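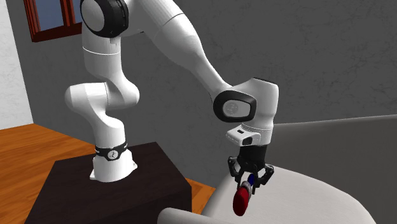

Where we are with season two

Hi Nest,

You asked for something longer than my usual two lines, so make yourself a coffee. This covers everything since the last payment came through, up to the end of May, and I've put the money bit near the bottom where you always look first anyway.

The short version: all the scripts for season two of Sayce exist, five of them are locked, and we have our lead back. Filming is still set for the fall. I'm in a much better mood than I was the last time I wrote to you!

The scripts

Tudur and I finished the finale at two in the morning, which is a terrible time to finish anything, and we both hated it by breakfast. The version you'll get is the third one. In the first, Ivor drowned at the reservoir and that was that. In the second he lived and went to the police, and it felt like a different show (a much more boring one, frankly). Now he walks out of the house with the ledger, we hear the car, and we stay on his sister at the kitchen table. You find out she's known about the fire since episode two. I cried typing it, and Tudur said it was "fine," so I'm counting that as a rave.

Episodes one through five are locked. Six needs a new middle. There's a long stretch at the hospital where people tell each other things the audience already knows, and Tania flagged it right away in her notes. She's right, I've been avoiding it, and I'm doing it next. Seven and eight are in good shape but they lean on whatever happens in six, so I'm leaving them alone until that's done.

One change you should know about. The Parkirix storyline, with the mining company and the missing survey, now wraps up in episode four. We'd planned to drag it all the way through and it just got thin. Ending it early gives the sister a real run in the back half, and it saves us two days at the quarry.

Cast

Ynyr Gwilliam is signed. I know you were worried after that article, and so was I. He had another offer and he was upfront about it, and what tipped it was letting him finish his play first. So we start with the scenes he isn't in. It makes for a strange first week, with everybody talking about Ivor and no Ivor, but the schedule works and his agent has stopped calling me at dinner.

We're losing the doctor. Her contract was for one season and she'd like to go do comedy, which I can't argue with. She's agreed to come back for one episode so she gets a proper goodbye. I'd rather have that than a line about her taking a job in another city. Fans of season one will be mad at us for a week or so.

Still open: the new detective. Meirion Ellis, who's directing the first block, saw 40 people for it and has a favorite. I like his favorite too. There's a second reading with Ynyr coming up and we'll decide after that. If it goes the way I think it will, you'll have a name before the next report.

The test screening

We showed the season one finale again, plus a rough read-through of the new opening, to an audience of 200 at the Ornau. Cards came back from most of them. People want to know who was in the car. Almost everyone asked it, in almost the same words, and we answer it ten minutes into the new season, so that's a relief. The complaint that came up most was the sound. Too much mumbling, they said, and they're not wrong, so I've asked for another day in the mix for the opening two episodes.

A smaller group thought the priest did it. I have no idea where that came from. Tudur now wants to rewrite the priest and I have said no.

Money

We're under on writing and over on locations. The farmhouse owners put their rate up, and the other places we looked at didn't have the long driveway, which we need for that last shot. I've covered it with what we save at the quarry. There's $2000 left over and I'd like to put it toward the extra mix day if you're okay with that. Just reply yes and I'll book it.

Porkon have sent their draft of the streaming agreement. Our lawyer marked it up and sent it back with 37 comments, most of them small. The big one is how soon they have to tell us about a third season. Their draft gives them a full year after the last episode airs, and by then our cast will all be on other shows. We've asked for four months. I expect we'll meet somewhere in between, and I'd love your opinion before I get on the phone with them.

What I need from you

A yes or no on the mix day.

Your thoughts on the third season deadline, even if it's just a voice message.

Notes on the finale, once you've read it. Please read five first! It won't make sense otherwise, and you'll call me confused about the ledger like last time.

Next up for me is the middle of six, then a trip with Meirion to walk the farmhouse and the reservoir. He wants to see both at dusk. After that it's the detective reading, and I'll write again when we've cast it.

Thanks for sticking with us through the winter, I mean it. Tania says hello and wants her umbrella back.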